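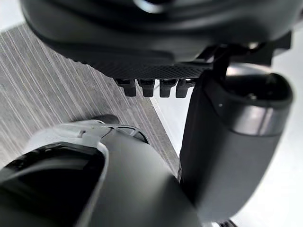
설거지할 때 물은 어디에서 많이 쓰이는가
와티메나(Wattimena) 단지 가정의 주방 물 사용 조사
생활환경 프로젝트 수업 최종 보고서

1. 조사를 시작한 이유

와티메나 단지는 로드니스(Rodness) 저수지에서 물을 공급받는다. 지난여름 저수지 수위가 내려가면서 단지 게시판에 절수 안내문이 여러 번 붙었다. 안내문에는 샤워 시간을 줄이고 양치 컵을 쓰라는 내용이 있었지만 주방에 대한 내용은 한 줄뿐이었다. "설거지통을 사용합시다"라는 문장이었다.

우리 조는 이 문장이 실제로 얼마나 지켜지는지, 또 지키지 않는다면 이유가 무엇인지 알아보기로 했다. 처음에는 가정 전체의 물 사용을 조사하려고 했으나 욕실은 측정 장치를 달기 어렵고 사생활 문제도 있어서 주방으로 범위를 좁혔다. 주방에서도 음식 조리에 들어가는 물은 제외하고, 식사가 끝난 뒤 그릇을 씻는 데 쓰는 물만 다루었다.

2. 조사 방법

조사에는 단지 안의 아홉 가구가 참여했다. 같은 반 학생의 집이 대부분이고, 나머지는 관리사무소 게시판의 안내를 보고 신청한 집이다. 조사 기간은 11월 중 3주였다.

측정에는 학교에서 빌린 자수붐(Zasuvum) 유량계를 썼다. 수도꼭지 아래 호스에 끼우는 방식이며, 물을 튼 시각과 잠근 시각, 그 사이에 흐른 양이 저장된다. 온수와 냉수는 구분되지 않는다. 기록은 주말마다 조원이 옮겨 적었다.

유량계만으로는 물이 무엇에 쓰였는지 알 수 없다. 그래서 참여 가구에 기록지를 나누어 주고 설거지를 시작할 때와 끝냈을 때 시각을 쓰게 했다. 기록지에는 물에 불렸는지, 세제를 칠하는 동안 물을 잠갔는지, 헹굴 때 물을 받아서 썼는지를 표시하는 칸도 두었다. 조사가 끝난 뒤에는 20문항짜리 설문지를 돌렸다. 설문지는 싱크대의 모양, 식기를 말리는 장소, 식기세척기가 있는지, 설거지를 주로 누가 하는지 등을 묻는 내용이다.

3. 설거지 과정의 구분

기록을 정리할 때 설거지를 세 단계로 나누었다. 첫 단계는 음식 찌꺼기를 털어 내고 초벌로 씻는 것이고, 다음은 세제로 닦는 것, 마지막은 헹구는 것이다. 집마다 순서가 조금씩 달라서 어느 단계인지 정하기 어려운 기록이 있었다. 예를 들어 냄비만 먼저 끝까지 씻은 다음에 그릇을 씻는 집이 있었다. 이런 경우에는 냄비와 그릇을 따로 한 번씩 설거지한 것으로 처리했다.

기록지에 시각이 빠져 있거나 유량계 시각과 많이 어긋나는 기록은 분석에서 뺐다. 유량계의 시계가 늦게 가는 집이 있었는데, 이 집은 관찰한 차이만큼 시각을 고쳐서 사용했다.
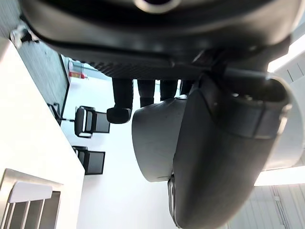 세제로 닦는 단계에서 물을 계속 틀어 두는 집은 예상보다 적었다. 설문에서 대부분의 참여자가 "거품이 씻겨 내려가서 물을 잠근다"고 답했다. 물을 아끼려는 목적보다는 세제를 다시 묻히기 귀찮아서 잠그는 것이다. 이 부분은 따로 홍보하지 않아도 이미 지켜지고 있다고 볼 수 있다.

4. 결과

물이 가장 많이 흐른 단계는 헹굼이었다. 모든 참여 가구에서 같은 결과가 나왔다. 헹굼에서는 그릇 하나를 들고 앞면과 뒷면을 돌려 가며 씻은 뒤 놓고 다음 그릇을 집는데, 그릇을 놓고 집는 동안에도 물은 그대로 흐른다. 그릇을 놓을 자리가 멀수록 이 시간이 길어진다.

초벌 씻기는 집마다 차이가 컸다. 식사 직후에 설거지를 하는 집은 이 단계가 짧았다. 저녁에 모아서 하는 집은 밥풀이 말라붙은 그릇을 흐르는 물에 오래 대고 있는 경우가 많았다. 다만 모아서 하더라도 미리 물에 담가 두는 집은 초벌 씻기를 거의 하지 않았다.

설거지통을 쓰는 집은 적었다. 쓰지 않는 이유로는 "통을 둘 자리가 없다"와 "통을 또 씻어야 한다"가 많이 나왔다. "헹군 물에 다시 넣는 것이 깨끗하지 않은 것 같다"는 답도 있었다. 한 집은 안내문을 보고 통을 샀지만 며칠 쓰다가 베란다로 옮겨서 걸레를 빠는 데 쓰고 있다고 적었다.

설거지를 하는 사람에 따라서도 차이가 있었다. 같은 집에서도 부모가 할 때와 학생이 할 때 헹굼 시간이 달랐다. 그러나 누가 했는지 적지 않은 기록지가 많아 비교표를 만들 수는 없었다. 다음에 조사를 한다면 이 칸을 맨 위에 두어야 할 것 같다.

5. 싱크대 구조와 물 사용

조사 전에는 생각하지 못했으나 설문을 읽으면서 싱크대 구조가 관계있다는 점을 알게 되었다. 볼이 하나뿐인 싱크대에서는 씻을 그릇과 씻은 그릇이 같은 공간에 있게 된다. 씻은 그릇에 거품이 튀면 다시 헹군다. 설문에서도 이 불편을 적은 집이 있었다.

볼이 두 개인 싱크대에서는 한쪽에 물을 받아 그릇을 담가 두고 다른 쪽에서 헹굴 수 있다. 설거지통을 따로 사지 않아도 되고, 물을 받은 쪽의 마개만 빼면 정리가 끝난다. 건조대를 볼 안이나 볼 위에 놓으면 그릇에서 떨어지는 물이 조리대로 흐르지 않는 장점도 있다. 대신 건조대가 있는 동안에는 그쪽 볼을 넓게 쓰지 못한다.
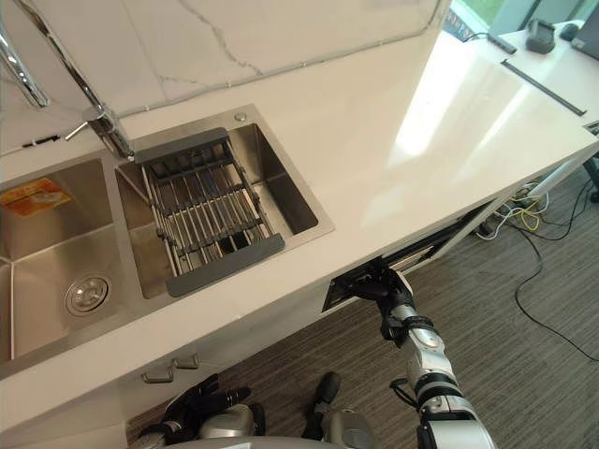
두 칸짜리 스테인리스 싱크대와 식기 건조대

그러나 볼이 두 개라고 해서 물을 꼭 적게 쓰는 것은 아니었다. 한쪽 볼을 늘 그릇 보관 장소로 쓰는 집은 사실상 볼이 하나인 집과 같은 방식으로 설거지를 했다. 큰 프라이팬은 작은 볼에 다 들어가지 않아서 돌려 가며 씻어야 한다는 의견도 있었다.

주방용품 가게 롤렐(Lolell)에도 찾아가서 절수용 수도꼭지 부품을 살펴보았다. 발로 밟아 물을 잠그는 장치와 물줄기를 넓게 퍼뜨리는 헤드가 있었다. 발로 밟는 장치는 그릇을 집는 동안 물을 잠글 수 있어서 우리가 찾은 문제에 잘 맞지만, 싱크대 아래에 설치해야 하므로 세 들어 사는 집에서는 집주인의 동의가 필요할 수 있다. 헤드는 손으로 돌려 끼우면 된다. 직접 달아서 측정해 보지는 못했으므로 효과에 대해서는 쓰지 않는다.

6. 한계

참여 가구가 적고, 스스로 신청한 집은 원래 절수에 관심이 있었을 가능성이 있다. 유량계를 달아 둔 것만으로 평소보다 물을 아꼈을 수도 있다. 실제로 첫 주보다 마지막 주에 사용량이 늘어난 집이 있었는데, 장치에 익숙해져서 그런 것인지 손님이 와서 그런 것인지 구분할 수 없었다. 김장을 한 집은 그 기간의 기록을 뺐다.

식기세척기가 있는 집도 손으로 씻은 양만 측정했다. 세척기에 넣기 전에 흐르는 물로 씻는 습관이 있는지는 설문으로만 확인했다.

7. 제안

우리 조는 관리사무소에 안내문 문구를 바꾸자고 제안할 예정이다. 지금 문구는 설거지통이 없는 집에는 도움이 되지 않는다. "식사가 끝나면 그릇을 바로 물에 담가 두고, 헹굴 때 그릇을 내려놓는 동안 물을 잠가 주세요"로 바꾸면 도구 없이도 따라 할 수 있다. 문구가 길다는 의견이 조 안에서 나와서 그림으로 그린 것도 함께 내기로 했다.

안내문은 엘리베이터 안보다 분리수거장 옆에 붙이는 편이 낫다고 본다. 음식물 쓰레기를 버리러 나오는 때가 설거지를 하는 때와 가깝기 때문이다. 유량계는 학교에 반납했고, 기록지 원본은 참여 가구의 호수를 지운 뒤 과학실에 보관한다.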